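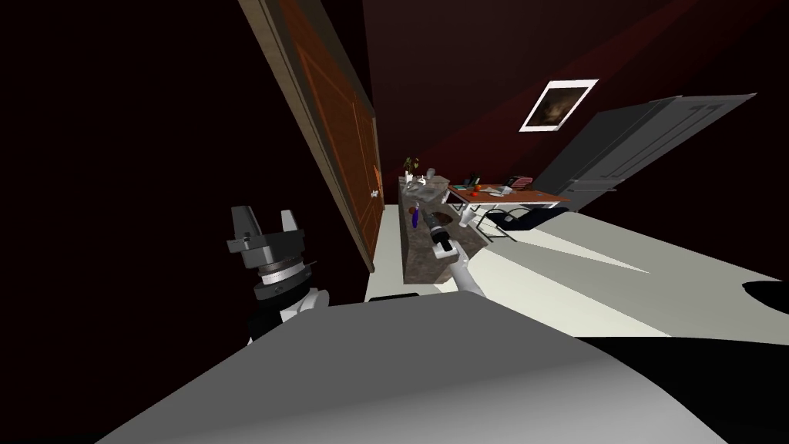 Head camera view in the sim, both arms up, kitchen with the island and side table.

Tilted head camera and left gripper drifting in simulated two-arm robot

Posted in Simulation and Setup by Bergþóra Ragnarsson

I look after the simulated kitchen cell we use at Hindside for trying out routines before they go on the real robot. It is one robot with two arms and a parallel gripper on each, a kitchen island, a side table with a chair and two doors. The robot model came from the Sutbridge package and I rebuilt the room myself in June.

Two things are wrong and I don't know if they are connected.

First, the view from the head camera leans. The whole room is over at a steep angle, doors and walls included, and the robot's own body takes up the bottom of the view. I expected to look down over the body toward the island with the floor level. The base of the robot is flat on the floor when I look from the outside viewer, so I don't think it has tipped over.

Second, the left gripper will not stay where I put it. I send both arms to the ready pose and the right one holds in front of the counter. The left one gets to its pose and then creeps, 2 degrees at the wrist over 18 seconds, and keeps going if I leave it. No error in the log. The fingers open and close normally.

What I have tried so far:
Reloading the scene
Resetting all joints to zero and sending the ready pose again
Deleting the purple bottle from the side of the counter in case something was touching it
Running with the shadows off, which made it faster and changed nothing else

The camera mount was edited at the same time as I rebuilt the room, but I didn't write down the old values. I would like to avoid reinstalling the whole package if I can, as the objects on the table were all placed by hand.

Shadi Hakim

These are two separate faults, I think. I had both of them on a similar setup, a few weeks apart.

Camera first. If the base is flat and the room leans, the rotation is in the head or in the camera mount. Print the head joint values. If the head has a roll or tilt value you didn't ask for, set it to zero and look again. If they are all zero already, it's the mount. Open the robot file and find the block where the camera is attached to the head. There will be three rotation numbers. Check two things there:

The unit. Some files want radians and some want degrees, and the loader won't complain if you give it the wrong one. A value typed in as degrees and read as radians ends up at an angle that looks random.

The order. If your editor writes roll, pitch, yaw and the loader reads them the other way around, a plain downward tilt becomes a sideways lean.

You don't need your old values. Put all three at zero, load, see which way the camera looks, then add the downward tilt alone. Once the horizon is level add anything else you want, one number at a time, and save a copy of the file.

Now the wrist. Creep with no error usually means the joint controller is too weak for the load at the end of the arm. Open the gain settings for both arms side by side. When I compared mine, the stiffness on one wrist was 17 and the same joint on the other arm was 77. Somebody had tuned one arm and left the other. Copy the values from the arm that holds to the arm that drifts, for that joint only, and run the ready pose again for a full minute.

If the gains already match, look at the mass of the gripper. Each finger and the wrist section has its own mass entry, and a gripper that was imported twice can have double the weight on one side. You could also turn gravity off for one run. If the creep stops, it's load against gain. If it carries on with gravity off, something is still sending commands to that arm – check for an old script running in the background.

Don't fix both faults in the same session without saving between them. I did that and had to start over.

Wavance fan

Just reinstall. Took me ten minutes.

Grímsdóttir

I wouldn't reinstall, it will overwrite the room file unless you have moved it out of the package folder. Move it out anyway.

One thing to add to what Shadi wrote. After changing the camera mount, check whether the collision shapes for the head moved too. In some versions they hang off the same block. You can turn on the collision display in the outside viewer and see if the shape still sits over the head. If it's off to one side, the arm can bump into it when you raise it high, and then you get a gripper that shakes instead of one that creeps.

Also put the bottle back, it won't be that.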